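Open afternoon at Plisis, Hemel

In February I had the chance to visit the open afternoon of Plisis, a small workshop in Hemel. I went with my colleague Cúc Đồng, who had already been there one time and knew where to park. The entrance is at the back of the building, behind the old Lammers store, and we needed ten minutes to find it.

First there was a short talk with coffee. The hall has 400 square meters, and on the afternoon of our visit 66 people had signed up. We were divided into small groups, which I liked very much, as in a big group I often cannot hear the guide.

Our group began with the tables for tidying and sorting. On a dark gray table there was a little wooden cabinet with two drawers and long black handles, and in front of it a flat pale tray with nothing in it. A small red bottle was lying on its side, and near it was a yellow fruit like a lemon.
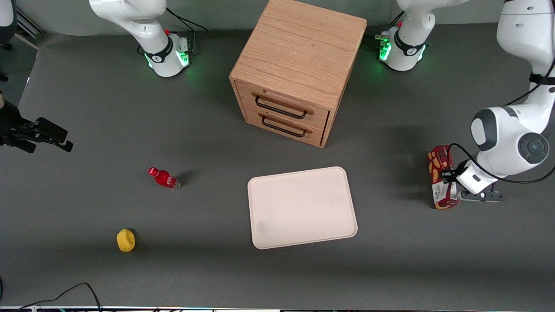 I asked our guide how long they keep the same things on a table, and she told us they change them often. In the storage room they have 1000 objects, each one with a number in a notebook. Cúc wanted to see the notebook, but it was in use in the other room.

After that we had free time to walk. I stayed longer at the tables than I planned. I liked the plain tray with its round corners, and I would gladly have one like it at home for keys and letters.

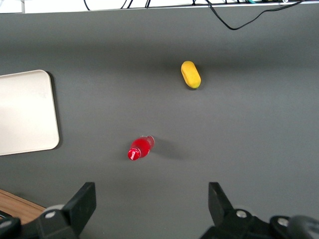 The pale tray and the yellow fruit on the dark table.

The last part was the Ploris room, with shelves and packing boxes, but it was crowded and we saw only half of it. Entrance costs 2 euros, coffee included. Please bring a warm sweater, the hall is cold in winter.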